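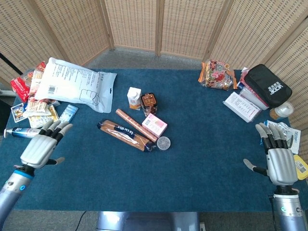

Figure 4. Packaged goods in three loose groups on a carpet-covered tabletop, with a woven folding screen behind.

4.2 Does a group mean anything?

Much of the writing on household sorting takes it for granted that things put near each other belong together. We are less sure. In Figure 4 the goods lie in three groups, and the one on the left is the largest and most crowded. A large white plastic bag lies diagonally across it, with a red package partly underneath and stacked cracker or biscuit packages close by. A reader who expects order will see a snack shelf in the making. A reader who does not will see a pile.

Talpur and Garrido, working from the Beaulieu set, would call such a group a category. Their test was whether 22 adults, shown a layout, gave it the same name. Most did, but the adults had been asked for a name, and people who are asked for a name tend to supply one. When Hjaltested put the same layouts to five shop workers without that prompt, four spoke first about size and which packets might get crushed. Food type came up later, if at all.

We therefore treat nearness as weak evidence. A big soft bag takes up room and hides what is under it, and a small wrapper at the back corner of a pile may be there for want of space. The Brarkik scoring sheet gives full marks for any three groups with a visible gap between them, which seems to us far too generous. It would reward a careless heap as readily as a planned one.

Related items
Malik, Z. Shelf order and the weekly shop
Hjaltested, S. Soft packets, hard packets: notes from Wusau
Talpur, A. Against the Rellik sorting scale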